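Filed under: Field Robotics > Site Demonstrations
14 shares | 3 comments

4.2 Open-day demonstration

The garden task was shown to visitors at the Rernell open day, using the Potimine two-arm platform in simulation. Urho Nurmi operated the system and Amber Hulme kept the session log. Each run began on the lawn, with the path to the house ahead of the robot (Figure 6).

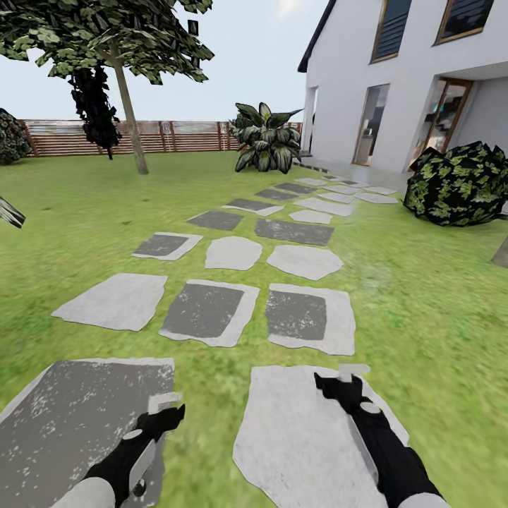

Figure 6. Simulated garden with stepping-stone path and house; both arms in view at the bottom.

Visitors could ask for a run to be stopped and restarted from any stored pose. The log holds 168 such requests over 13 runs. Most concerned the approach to a turn, where the base slows before the arms are moved. 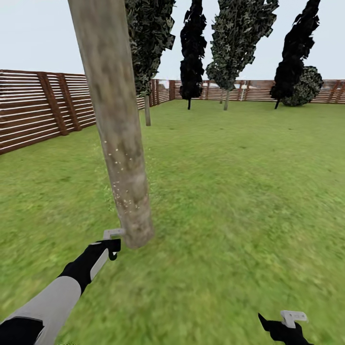 Heading error was computed against the simulator's own record of the base pose, so no external tracking was needed. Samples taken while the base was at rest were dropped, leaving 2433 for analysis. The same filter was used in the Whitcombe trials.
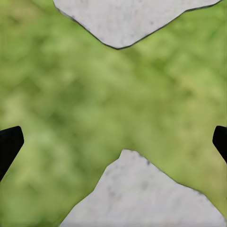

Slab detection was run on the wrist views as a separate process. It relies on the contrast between paving and grass, and the strength of that contrast varies within a single view. The upper of the two pale grey slabs has a thin dark rim against the green, whereas the border of the lower one is softer. A fixed edge threshold was therefore replaced by one set for each region. Of the stored wrist views, 961 were processed again with the new setting.

Last updated: May 7, 2024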